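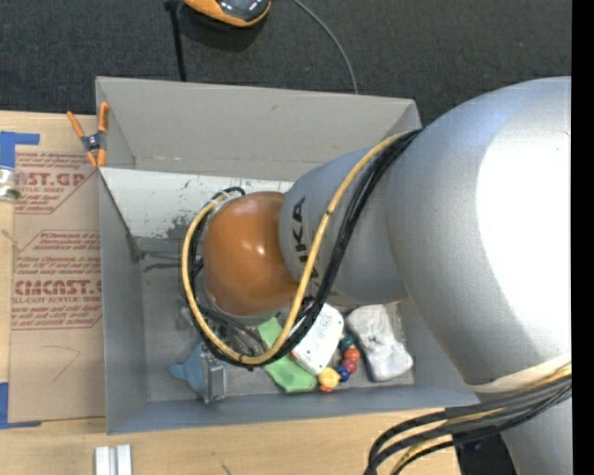
Written by A. Kalniņš

Gray bins: questions people ask us

We rent and sell open storage bins from our small shop in Birstead. Many customers write with the same questions, so I have put the answers on one page. If your question is missing, please write to us and I will try to add it.

Which bin should I choose for mixed small things?

For most homes I recommend the open rectangular one in gray, with tall sides. We call it the Flisell. It is good for things which do not have their own place: toys, cables, cleaning items, gifts waiting for a birthday. The walls are thin, so you do not lose much space inside.

Does it come with a lid?

No. The lid is a separate product and we have it only for the large size. Please consider first if you really need it. In my experience, people with a lid put other things on top of it, and after this they do not open the bin for a year.

How full can I make it?

Keep the things below the top of the walls. I also prefer to leave part of the floor of the bin free, so that your hand can reach everything without digging. A small assortment is easier to live with than a full bin. If you must take out ten things to find one, it is time for a second bin.

Can I put it on a wooden table?

Yes, this is how many people use it when they are sorting. A table is better for your back than the floor. Please lift the bin when you want to move it and do not push it, especially if the table has a light color, where every line is visible. If there is sand or grit under the bottom, wipe it first.

My bin has scuffs and small dark marks on the inside. Is it damaged?

Usually not. Marks like this are normal on gray walls and they do not make the bin weaker. Try warm water with a little dish soap and a soft cloth. If a mark stays, leave it. Please do not use a rough sponge, it makes the surface dull and the next mark will be more difficult to clean. A crack is a different matter. With a crack in the corner the bin should not be carried full.

How do I keep cables tidy near the bin?

Gather the cables which go the same way and close them with small ties, not too tight. Leave a generous loop at every place where the cable must bend or move. Thick cables do not like sharp corners. If you have several colors, keep a yellow one visible on the outside of the bundle and you will follow it easily.

Which sizes do you have?

Two sizes. The smaller costs 34 and the larger costs 142 for a set. Both prices are with tax, without delivery.

Can I return a bin after I used it?

Yes, if it is clean and has no cracks. Bring it to the Roltside counter, at the back entrance of our building. The number 1921 is above the door. You do not need the original box, but we need your receipt.

When are you open?

Every day except Sunday. In August we close earlier, so please call before you come.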